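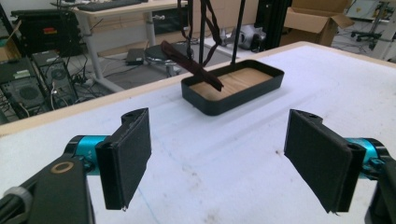
Shakuntala Bansal
Music writer, Kids' Pages

How Does a Song Get to Number One?

You have probably heard a radio host say, "This is the number one song in the country!" It sounds like a fact, the same kind of fact as "water boils when it gets hot enough." I want you to be a little suspicious of it.

Number one at what? Who did the counting? What did they count? Those are good questions to ask any time somebody hands you a list.

What is a music chart?

A music chart is a list of songs put in order. The song at the top is supposed to be the most popular one that week. To make a chart, somebody has to decide what "popular" means, and people have been arguing over that for as long as there have been charts.

A long time ago it meant selling sheet music, the printed pages that tell you which notes to play. Then it meant selling records. Later it was tapes, CDs and downloads. Now a big piece of it is streaming, which is when you press play on a phone or a computer and the song comes to you over the internet.

Let's make a chart

Pretend there is a town called Okbridge. Okbridge has one record store, one radio station, and a lot of people with phones. Three bands are fighting for the top spot: Flendo, Masri and Dristia.

In January all three put out a new song.

Flendo's song gets played 1623 times on phones. Masri's song gets played 380 times on phones, but 200 people walk into the store and buy the record. Dristia hardly gets streamed at all and sells 30 records, but the man who runs the radio station loves the song and puts it on every morning at 8 o'clock, when the whole town is eating breakfast.

So who is number one?

If you only look at streams, it's Flendo by a mile. If you only look at records sold, it's Masri. If you ask which song everybody in Okbridge can hum, it might be Dristia, even though hardly anyone picked it. They heard it over their cereal.

Same town, same songs, and three different winners. Nobody cheated and nobody added wrong.

What chart makers do about it

Most big charts mix things together. They might say that buying a record counts for more than pressing play once, and then decide how much more. Say the Okbridge chart makers decide that one record is worth ten streams. Masri's 200 records turn into 2,000 points, plus the 380 streams, and that makes 2,380. Flendo only has 1,623. Masri wins.

But what if they had said one record is worth five streams? Then Masri has 1,000 plus 380, or 1,380, and Flendo wins. Try it on paper if you don't believe me. (I'd be pleased if you didn't believe me.)

Somebody picked that number. They may have had good reasons, and they may have talked it over for weeks. It was still picked.

One fan, many plays

Here is another thing that bothers me. When you see that a song has 1623 plays, it is easy to picture 1623 people. It could be that many. It could also be a much smaller crowd playing it over and over. If one kid in Okbridge listens to Flendo 30 times on a rainy afternoon, that might go down as 30 plays. It is one kid.

Some fans do this on purpose to push a band they love up the list. Chart makers know, and they have rules to try to stop it, such as ignoring plays that come too fast from the same place. Rules like that catch a lot. I doubt they catch everything.

Record companies have their tricks too. They might sell the same album with four different covers and hope that fans will buy all four. Did the band get four times more popular? You tell me.

What about "best"?

A chart does not say which song is best, and it doesn't try to. It can't tell you if anyone cried when they heard a song, or if they'll still want to hear it when they are grown up. Plenty of songs that people love today never got near the top of anything. Plenty of number ones have been forgotten, and if you ask a grandparent to sing you a few of them, you may find out why.

I still read the charts. I like them – they are fun in the way sports scores are fun, and I have found bands there that I would have missed. I just read the small print first, if there is any.

Questions to ask a chart

Who made this list?
What did they count: plays, sales, radio, or a mix?
Does one person playing a song many times count many times?
What days does it cover?
Does the person who made it get paid if a certain song wins?

You can use these on lists of movies, books and sneakers too. Some lists will have answers ready for you. Others will go very quiet, and then you can decide how much you want to trust them.

14 shares | 6 comments

Contact us | © Kids' Pages. All rights reserved. | Back to top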